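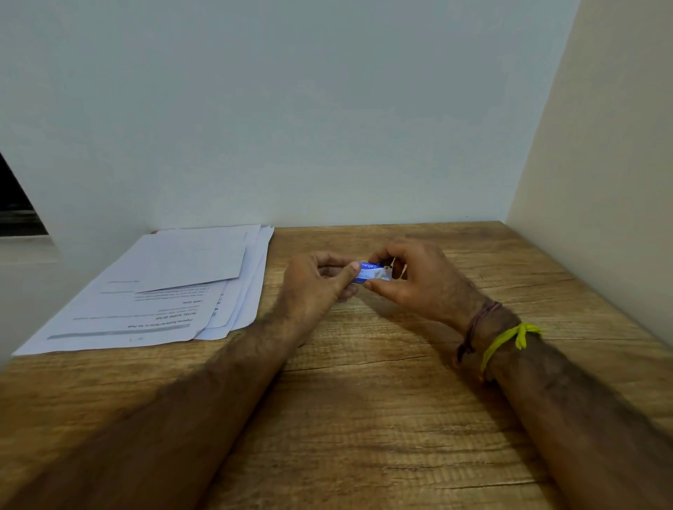 Ihr seid doch bloß neidisch auf die jungen Leute, schrieb mir eine Leserin nach meinem letzten Text über die Castingshow „Menis“, und wer mit dreißig noch an Bandproben im Keller glaube, solle eben weiter Schallplatten sortieren.

Startseite > Kolumne > Fernsehen und Musik

Na gut, ich sortiere wirklich Schallplatten. Neidisch bin ich trotzdem nicht, eher müde! Die zweite Staffel ist gerade vorbei, und ich habe (fast) jede Folge gesehen, mit Chips und mit schlechtem Gewissen. Die Stimmen waren gut, stellenweise sogar richtig gut. Das Finalduo Skirik hat im Halbfinale eine Ballade gesungen, da habe ich die Chips weggestellt, und das will bei mir was heißen.

Und dann kommt die Single. Seit Mai 2009 läuft sie im Radio rauf und runter, und ich erkenne die beiden kaum wieder. Alles glattgebügelt, auf jeder Silbe dieser Effekt, und nach roughly vier Takten weiß man, wie der Refrain geht. Schuld ist für mich die Plattenfirma Pleva, die offenbar bei jedem Sieger denselben Baukasten aufmacht. Legt mal die Single vom Vorjahr daneben, ich schwöre euch, ihr könnt mitten im Lied umschalten und merkt es erst beim Nachspiel.

Mich ärgert das auch deshalb, weil es anders geht. Tokarz haben vor zwei Jahren in derselben Show den vierten Platz gemacht, also keinen Vertrag bekommen, und sind danach einfach durch kleine Clubs getingelt. Die Platte ist rumpelig, der Bass viel zu laut, und ich höre sie ständig. Beim Abspülen, im Bus, neulich sogar beim Zahnarzt im Wartezimmer (Kopfhörer, keine Sorge).

Der Leserin gebe ich in einem Punkt recht: Ohne die Sendung hätte ich von Skirik nie gehört, und von Tokarz auch nicht. Verbieten will ich ja gar nichts. Aber gebt den Leuten nach dem Finale doch bitte ein halbes Jahr Zeit, bevor das Album da sein muss! Das von Skirik soll schon im Juni kommen. Ich werde es mir natürlich trotzdem anhören, und wenn die Ballade aus dem Halbfinale drauf ist, und zwar so wie damals, nur mit Klavier, dann kaufe ich es sogar.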